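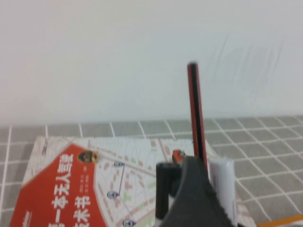 图2 灰色网格台面上的书籍样本《第一本无人驾驶技术书》，封面朝上

首页 期刊导航 当期目录 过刊浏览 下载PDF

3.2 台面与样本物品

本节说明桌面整理任务中所用台面及物品的选取原则。台面为灰色，表面以白色细线划分为方格，后方为白色墙面。方格线在本研究中承担两项作用：其一，为物品的初始摆放提供方向参照；其二，供标注人员判断物品归位后的偏转。网格本身不作为物品分类的依据，标注时亦不记录物品所覆盖的格数。

物品库共收录日常物品274件，按外形分为扁平类、细长类、块状类和软质类。扁平类以书籍、文件夹和卡片为主。书籍的特点在于封面信息量大，而外轮廓简单。以图2中的样本为例，封面左侧为橙红色色块，其边界呈弧形，书名以白色粗体字竖排于色块之上；其余部分为浅色的街道地图图案。地图图案中的道路线条与台面方格线同为浅色线状纹理，在仅依据局部纹理划定物品边界时容易产生混淆。因此，对于封面含有线状图案的书籍，本研究要求标注人员先沿书的外缘确定轮廓，再记录封面主色与可辨认的文字。文字只录入可直接读出的部分，不依据出版信息补全。

扁平类物品的摆放状态分为封面朝上、封底朝上和侧立三种。书籍侧立时与台面的接触面窄，归位后的姿态稳定性较差，故侧立状态仅用于收纳架条件，不用于平铺条件。

细长类物品包括笔、尺、筷形物及各类杆状物。

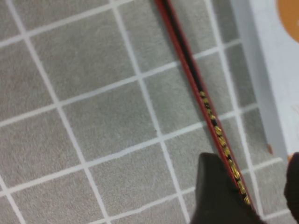 该类物品长宽比大，沿长轴方向的外观往往并不一致。红黑两色的杆状样本即属此种情形：两侧边缘为红色，中央为贯通的黑色条带，金黄色的细小装饰标记密集排列于黑色条带的一段，另一段则为素面。据此，本研究将此类样本的两端分别编码为“素面端”与“纹饰端”，方向标签由素面端指向纹饰端。若物品两端外观相同，则不设方向标签，仅记录长轴与方格线之间的夹角。

需要指出的是，装饰标记的材质与工艺不在记录范围之内。预标注阶段曾允许使用“烫金”“镶嵌”等描述，结果不同标注人员对同一物品给出的用语差异较大，后统一改为只记录颜色、疏密和所在区段。物品名称也作相同处理，用途不能由外形确定时，一律使用“杆状物”“片状物”等中性名称。

整理规则参照Mateos提出的桌面收纳分级方案，并作两处修改。第一，取消原方案中按使用频率排序的要求，改为按外形类别分区；第二，细长类物品归位时应与分区长边平行，方向标签一致者同向排列。收纳容器选用Dresar浅托盘与Gentile立式隔架，前者对应细长类，后者对应扁平类。块状类与软质类物品使用Raltavent收纳盒，不作方向要求。

每类物品各完成20组基本布局，再通过更换物品和调整初始朝向进行扩展，最终得到有效布局记录2,305条。每条记录由2名标注人员独立完成，类别、朝向和遮挡状态三项均一致时方可入库；出现分歧的记录退回重标，仍不一致的予以剔除。记录格式沿用Brodinix物品清单的字段结构，仅增加“方向标签”与“纹饰区段”两个字段。

遮挡状态按可见轮廓判定。细长类物品只要有一端不可见，即记为部分遮挡，长度字段留空，不作外推。扁平类物品以可见角点为准，可见角点少于三个时不记录外形尺寸。上述规定使部分记录的尺寸字段缺失，相应记录在3.4节的空间占用分析中不予使用，但保留于类别分析。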